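FOR IMMEDIATE RELEASE
12/28/19
Drurine Opens Sign-Up for Its Box Swap

I'm Florence Fehr, and I run Drurine, a little swap club here in Hernuddale. Sign-up for our next round is open, and I couldn't be happier! You fill one box with small things you'd like to pass along, you mail it off, and somebody else's box comes back to you. Snacks, stationery, toys, odds and ends – if it's small and fun to find, it goes in.

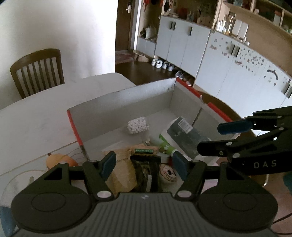
My own rule is to put the lumpy stuff in first and lean the flat packages against it, but you do whatever works for you. We use a shallow box with a red rim, and members get theirs in the mail once they've joined. Our last round, in June, sent out 2000 boxes (I still find packing tape on my sweaters). This time we have room for 4000.

I also love the tiny desk-and-purse things people slip in, like a glue stick or a bit of patterned fabric. They take up no space and they get used.
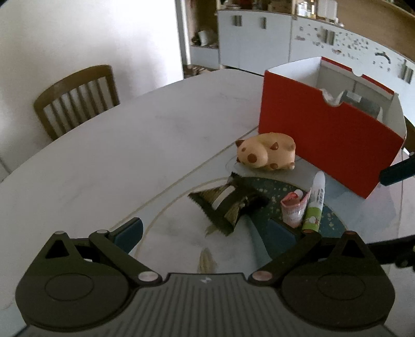
How to Join

Sign up by mail or at the Flusa shop on Dunstan, where Isla Rakena has the forms at the front counter. It costs 19 dollars, box and postage included, and each member may send up to 3 boxes. Please, no glass and nothing homemade to eat. Little animals and figures are always welcome, and I'm a bit silly about them myself.

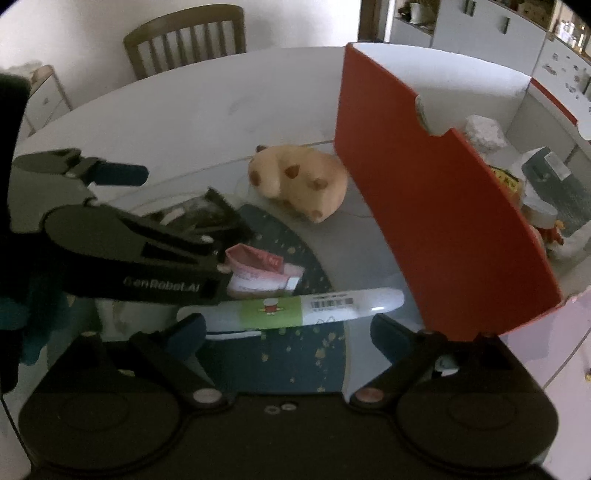 A small tan animal figure beside an open swap box.

Press contact: Maxine Whitcombe, Drurine, Hernuddale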